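Sep 25, 2024

So my project is about how long people in my town hang on to leftovers! I got the idea in January, when my cousin Macarena Goicoechea threw out a whole pot of lentils after one night and my grandpa nearly cried.

I handed out a survey in Cáceres and got 142 answers back (way more than I hoped for). The big surprise was age. People over 60 keep soup for days, and students toss it almost right away, even though we're the broke ones. Also, 19 people said they never check the date on anything. Yikes.

Ottavio Valentini helped me with the charts, and he thinks I should've asked about freezers too. He's right, I ran out of room on the page.

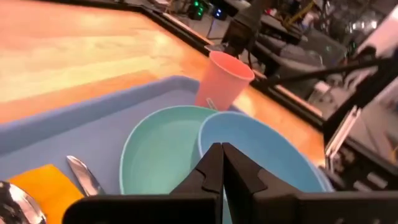
*Fig. 2. Pink paper cup and lavender-blue tray on a wooden tabletop.*

Next time I'd split lunch from dinner, and I'd ask who does the cooking. My question 4 was kind of confusing, so I left it out of the totals.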